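# Shared kitchen at Emine House reopens with new counters and a common stock of dishes

The shared kitchen on the ground floor of Emine House has reopened to tenants after being closed for most of the summer. The room was taken out of use in June, when a leak under the old sink was found to have reached the floor of the hallway. Repairs to the pipes took longer than planned, and the building's owner, Sundaram Housing, decided to replace the counters during the same closure.

The kitchen serves 40 rooms on the lower two floors of the building. Those rooms have a sink and a small refrigerator but no cooking equipment of their own. During the closure, tenants were given access to the kitchen in the neighboring building on Pava Street, which was open to them until 9 in the evening.

The old laminate counters have been replaced with stainless steel. Sundaram Housing said in a notice to tenants that the laminate had swollen at the joints and could no longer be cleaned properly. The white wall tiles were in good condition and have been kept, although the grout behind the sink was redone.

The other change is in how dishes are handled. Until this year, tenants brought their own plates and bowls down from their rooms, and anything left behind was put in a box by the door. The box was often full by the end of the month. In a survey held in the spring, a majority of those who replied said they would prefer a common set that stays in the kitchen.
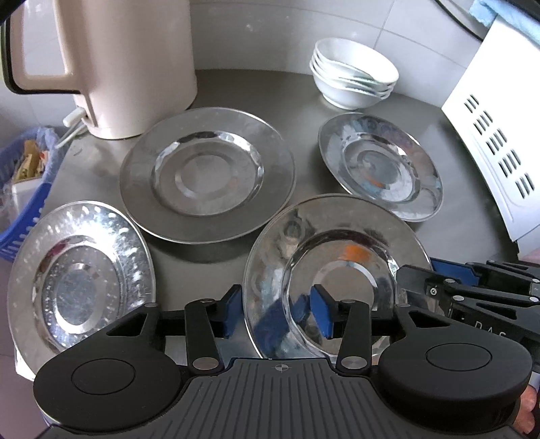
The common set was put together from two sources. Some of it was bought new with a grant of $700 from the Ulletti neighborhood fund, and the rest was donated by tenants who were moving out or had more than they needed. In total, 237 items were entered on the kitchen list, including flatware and serving spoons. Chipped pieces were turned down, as were glasses, which the building does not allow in the shared rooms.

Metal plates were chosen over ceramic ones for everyday use. The notice says that broken dishes were the most common complaint in the old kitchen, and that metal plates also take up less room in the cabinets. Bowls are still ceramic, since many tenants said they did not like eating hot soup from metal.

The rules for the set are short. Dishes may be used by any tenant, but they must be washed, dried and put away after the meal. They may not be kept in rooms overnight. Plates go in the lower cabinet and bowls on the shelf over it. Metal plates must not go in the microwave, and a sign saying so will be put up in English, Turkish and Tamil.

Food storage has changed as well. Dry goods that are meant for sharing can be left in the kitchen in open baskets, provided the package is sealed and has a date written on it. Food that a tenant wants to keep for personal use should go in the numbered cabinets along the hallway, where each room has one compartment. Anything undated will be removed when the kitchen is cleaned.

The kitchen is open from 6 in the morning until 11 at night. Tenants can enter with their room key, and the separate kitchen key that was issued in previous years no longer works. Old keys can be returned at the front office, which will refund the deposit in cash.

Some work remains. The range hood is waiting for a replacement filter, and one of the two stoves will stay disconnected until it has been fitted. Sundaram Housing expects that to be done before the end of August. The hallway floor will be repaired after that, and tenants on the ground floor will be asked to use the rear entrance for two days while the new covering is laid.

Access to the Pava Street kitchen ends at the close of this month. Tenants who still have pots or food stored there are asked to collect them before then.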